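Speaker notes, Nele Brandes. Wall finishes in small bedrooms: what fails and what to specify. November 2018. Slot is 28 minutes plus questions. Clicker is unreliable past the second row, so stand near the laptop.

## 1. Opening

- Name, firm (Stondbridge), one line on background. Do not read the bio.
- Scope: interior finishes on existing walls in bedrooms under 11 square meters. New construction is excluded. Bathrooms are excluded. If someone asks about bathrooms, refer them to the handout.
- Source material is the Nustow refurbishment, Cirden block, first phase. All rooms had one exterior wall and one window.
- Define terms before slide 3: substrate, finish, vapor resistance, surface temperature. People mix up the last two every time.

## 2. The bed wall

- Main point of the section: the wall behind the bed is a different wall from the other three. It gets less air movement, more contact and more moisture from breathing.
- A mattress pushed tight against an exterior wall acts as insulation on the wrong side. The wall surface behind it runs colder. Condensation starts there first.
- Minimum gap we now write into the furniture notes: 5 centimeters. Tenants do not keep it. Specify as if the gap will be zero.
- Tile behind a bed, pros: washable, does not scuff, tolerates wetting. Cons: cold to lean on, hard edges at the trim, grout needs to be chosen with care.
- Small-format tile has more grout per square meter. More grout means more joint to clean and more places for uneven color. Mention the test panel.
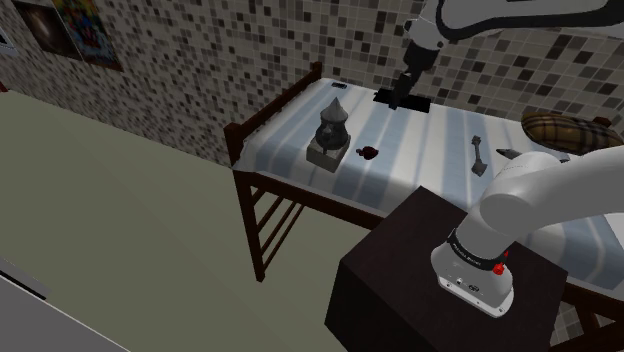
- Adhesive choice depends on the substrate. Gypsum board needs a primer. Old painted plaster needs to be scratched and tested for pull-off before anything goes on it.
- Weight check. Tile plus adhesive on old plaster is where the Karamanlidis survey sheets were useful: they listed plaster condition wall by wall. Show the blank sheet only. The completed ones have apartment numbers on them.
- Where to stop the tile: at the corner, or at a fixed height with a metal trim. Stopping in line with the headboard looks fine until the bed is replaced.
- Pause. Ask if anyone has had tile come off a bedroom wall. Usually one hand. Give them a minute, then move on.

## 3. Wallpaper

- Wallpaper was kept as the default for the remaining walls. Reasons: cost, speed, and it covers hairline cracks that paint shows.
- Non-woven backing preferred. Paste goes on the wall, the strip does not expand, and it comes off dry at the end of its life.
- Vinyl-faced paper on a cold exterior wall is a mistake. It traps moisture between face and plaster, and mold grows in the paste layer where it cannot be seen. Slide 9 has the section drawing. Walk through it slowly, left to right.
- Pattern selection affects labor more than material price does. A large repeat wastes paper on every drop. Stripes have no vertical repeat and waste very little.
- Stripes have a separate problem: they show an out-of-plumb corner right away. In older buildings, check every corner with a level before approving a stripe.
- Workaround: start from a plumb line at the center of the most visible wall and lose the error behind the door. Wide bands hide more than narrow ones. Low contrast, such as pale blue on white, hides more than dark on light.
- Lap or butt joints: butt only. Roll the seams lightly. Heavy rolling squeezes the paste out and the seam opens in the first heating season.
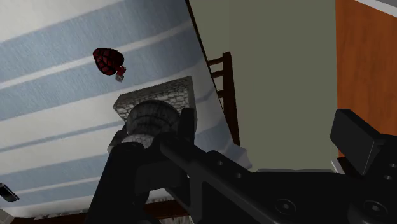

## 4. Heating season and follow-up

- Rooms were inspected again in March. Two questions per wall: is any seam open, and is there any staining at the base.
- Most open seams were above radiators. Fix: let the wall dry fully before hanging, keep the radiator off during the work, and bring the heat back slowly.
- Staining at the base was mostly a cleaning issue, with wet mopping against an unsealed edge. A bead of acrylic sealant along the top of the baseboard is enough.
- Survey form was capped at 150 words per room. Longer comments were not read by anyone on site.

## 5. Questions

- Likely: lime plaster instead of paper. Answer: good material, slower, needs a trained crew. We did not price it for Cirden.
- Likely: fire rating of wallpaper. Answer: ask for the certificate for the paper and paste together, on the actual substrate.
- If time is short, skip the slide on trim profiles. It is in the handout, page 5.
- Leave the contact slide up.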